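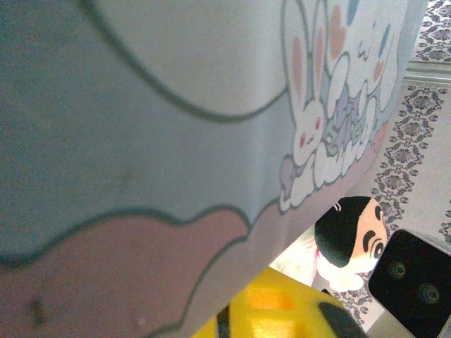 돌 지난 아기 놀이매트, 접었다 폈다 하는 거 vs 통으로 된 롤매트 뭐가 나을까요?

안녕하세요, 눈팅만 하다가 처음 글 올려봐요. 이번에 이사를 하게 돼서 거실 매트를 새로 깔아야 하는데 며칠째 검색만 하다가 눈이 빠질 지경이라 여쭤봅니다 ㅠㅠ

지금까지는 친정 언니가 물려준 폴더매트를 썼거든요. 네 번 접히는 거요. 근데 접히는 틈으로 과자 부스러기며 머리카락이며 다 들어가서 청소할 때마다 한숨이 나와요. 아기가 요즘 걸음마 시작해서 하루에 수십 번씩 엉덩방아를 찧는데, 접히는 부분에 발이 걸려 넘어질 때도 있고요. 그래서 이번에는 통으로 된 롤매트를 깔까 싶은데, 남편은 나중에 들어내고 바닥 닦으려면 폴더가 편하다고 계속 반대예요. (정작 바닥은 제가 닦습니다만...)

후보는 두 개예요. 하나는 Clernska 롤매트고 또 하나는 Grulleo 폴더매트. 둘 다 양면이고 한 면은 무지, 한 면은 캐릭터 그림이에요. 거실 긴 쪽에 맞추면 롤매트는 길이 3000mm짜리를 사야 하고, 복도까지 이어서 깔려면 3800mm를 주문해야 한대요. 복도까지 까는 게 의미가 있을까요? 아랫집에 어르신이 사셔서 소음도 신경이 많이 쓰여요.

그리고 바닥난방 하는 집에서 롤매트 계속 깔아둬도 괜찮은지도 궁금해요. 맘카페에서 장판 색이 변했다는 글을 봤는데 전세라서 겁이 나네요. 써보신 분들 경험담 좀 부탁드려요!

2019년 6월 작성

조아린 (Ah-rin Cho)

저 두 가지 다 써봤어요! 첫째 때 폴더, 둘째 때 롤로 갔는데 저희 집은 롤이 훨씬 나았어요. 틈새 청소에서 해방된 게 제일 크고요, 애들이 뛰어다닐 때 매트가 밀리지 않아서 좋더라고요. 폴더는 가벼워서 그런지 소파 쪽으로 슬금슬금 밀려가서 매일 저녁 끌어다 놓는 게 일이었거든요.

다만 롤매트는 처음 깔 때 고생 좀 하셔야 해요. 말려서 오니까 양 끝이 들떠 있는데, 저는 반대 방향으로 한 번 말아서 하룻밤 두고, 펼친 다음에 끝부분에 전집을 쭉 올려놨어요. 저희는 3일쯤 지나니까 다 펴졌어요. 그리고 재단은 꼭 여유 있게 하세요. 저는 문지방 쪽을 딱 맞게 잘랐다가 여름에 살짝 늘어났는지 가운데가 불룩 올라와서 다시 잘랐어요. 새 칼날로 바꿔서 자로 누르고 여러 번 얕게 그으면 깔끔하게 잘려요. 한 번에 힘줘서 자르려다가는 저처럼 삐뚤빼뚤해집니다 ㅋㅋ

복도는 저라면 깔아요. 애들은 거실에서 뛰는 것보다 방에서 거실로 달려 나올 때 쿵쿵거리는 소리가 더 크더라고요. 아랫집에서 인터폰 온 것도 전부 그 시간대였고요. 대신 한 장으로 이으면 무거워서 혼자 못 들어요. 거실 따로 복도 따로 사서 맞대고, 이음새에 전용 테이프 붙이시는 거 추천해요.

난방은 저희 집은 겨울에 온도를 높게 안 올려서 그런지 큰 문제는 없었는데, 한 달에 한 번은 걷어서 환기했어요. 안 걷고 두 달 버틴 적이 있는데 베란다 쪽에 물기가 맺혀 있어서 식겁했네요. 창가 쪽은 꼭 들춰보세요. 전세면 깔기 전에 장판 사진도 찍어두시고요.

아, 그림 있는 면이냐 무지냐 고민도 하실 텐데 저는 무지로 깔았다가 애가 크레파스로 자기 그림을 그려놔서 결국 뒤집었습니다. 그림 있는 쪽이 얼룩이 덜 보여요.

두부네집

폴더요. 토하거나 쉬했을 때 들고 욕실 가서 샤워기로 씻을 수 있음. 롤은 그게 안 돼요. 틈새는 청소기에 얇은 노즐 끼우면 웬만큼 빨려요.

복도끝방

윗분들 말씀 다 맞는데 두께 얘기가 없어서 하나만 보탤게요. 층간소음 때문이면 롤이냐 폴더냐보다 두께부터 보세요. 저는 싸다고 얇은 걸 깔았다가 아랫집에서 그대로 울린다고 하셔서 결국 한 장 더 샀어요. 돈 두 번 썼죠 뭐.

그리고 방문이요!! 두꺼운 거 깔면 문이 안 열리는 집이 있어요. 저희가 그랬어요. 욕실 문은 안쪽으로 열려서 괜찮았는데 작은방 문이 딱 걸려서, 문 열리는 자리만큼 반원으로 파냈어요. 주문하기 전에 문 밑 틈을 자로 꼭 재보세요. 현관 중문 있으시면 거기도요.

냄새는 둘 다 처음에 좀 나니까 이사 전에 먼저 받아서 펼쳐두면 제일 좋고, 안 되면 창문 열고 며칠 두세요. 저는 배송을 이삿날로 맞췄다가 짐은 쌓여 있고 매트 펼칠 자리는 없어서 복도에 세워놓고 일주일을 살았어요. 매트 깔고 나서 가구 들이는 게 순서예요. 소파 밑까지 깔 건지도 미리 정하시고요. 저희는 소파 밑은 안 깔았는데, 그 경계로 장난감 자동차가 자꾸 빠져서 요즘은 그냥 깔 걸 그랬나 싶어요.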